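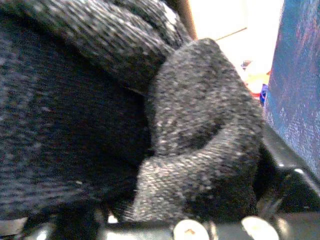

Fig. 1. Wrist view, knit items up against the gripper. Keep it next to you for sections 2 and 3.

Handout 12: House rules for soft goods handling
Course notes, D. Marwat. Castellanos building, lab opens 18:00

Typed up fast after last session, so check against what you wrote down. Slides are on the course page.

1. Where the rules come from

Three layers. Keep them apart in your reports.
- Law and published safety standards. Apply to the whole cell, gripper included. Lecture 3, not repeated.
- Site rules. Ours are the Traltville lab sheet, taped inside the cabinet door.
- Good practice. Not binding, but you get marked on it. Most of this handout.

If a site rule is stricter than the standard, follow the site rule. If looser, stop and tell Danish Marwat. Don't pick the one you like.

2. Fabric near the fingers

Knits are worse than woven cloth. Loops catch. In Fig. 1 the dark fabric drapes over the black bar across the bottom, the one with the two white fasteners on it, and the gray knit covers part of the gripper too. Any spot like that goes on your snag list before you write a single line of motion code.

Rules:
- Fastener heads get checked by hand at the start of every session. Run a scrap of knit over them. If it catches, tag the gripper out.
- No tape over a sharp edge as a permanent fix. One session max, and log it.
- Loose threads: trim before the run, never during.
- Never pull cloth free with the arm powered. Stop, lock out, then pull. Same for "just one sock".
- After a snag, open the fingers at the lowest speed setting and look before you retract. Retracting first is how the Sunley group tore a sleeve and bent a finger pad in the same move.
- Own sleeves above the elbow. Lanyards off, hoodie strings tucked in.

3. What the wrist camera can and can't tell you

Up close the cloth takes over. Look how much of Fig. 1 is knit, and what's left of the background is a washed out bright gap with some small colorful things in it, too blurred to name. You can say "fabric near finger". You can't say "area clear".

So:
- Wrist view is never a safety input. Not for people, not for obstacles. Guarding does that job.
- Do not confirm a grasp from one image. Use finger position plus a second view.
- Don't label what you can't tell. Fig. 1 could be socks, could be a glove. Correct label is "knit item, type unknown". A guess in the label set is worse then a blank.
- Light from one side leaves the near fabric dark. Write down the lamp setup with every recording or nobody can repeat your run.
- Anything blurred in the background: leave it unlabeled.

4. Speed and force

Set limits before the first closed loop run and have your partner read them back. Limits live in the config file, not in your head. Changing one means a new line in the log, with initials. The Larnance controller keeps old limits after a soft restart!! Do a full power cycle, then read them off the screen.

Force limit is for the worst item in the batch, usually the thinnest knit. Don't raise it because a heavy one slipped. Change the grasp point, or split the batch.

5. Log entries

Minimum: operator, partner, gripper tag, batch, limits, lamp setup, every stop and why. "Stopped, cloth issue" gets sent back. "Stopped, dark knit caught on left fastener, power off, freed by hand, fastener re-checked" is fine.

Near misses go in too. No marks lost for reporting one, marks lost for leaving one out.

6. For next time

Read the lab sheet all the way thru, incl. the back. Write your own snag list for the gripper you're assigned, one page, parts named. Also bring one rule from the sheet you think is badly written and your rewrite of it. Must be checkable by someone who wasn't there, so no "be careful" or "as needed".

Hand in at the front desk or room 1105, before lab opens. Late lists don't get bench time that evening.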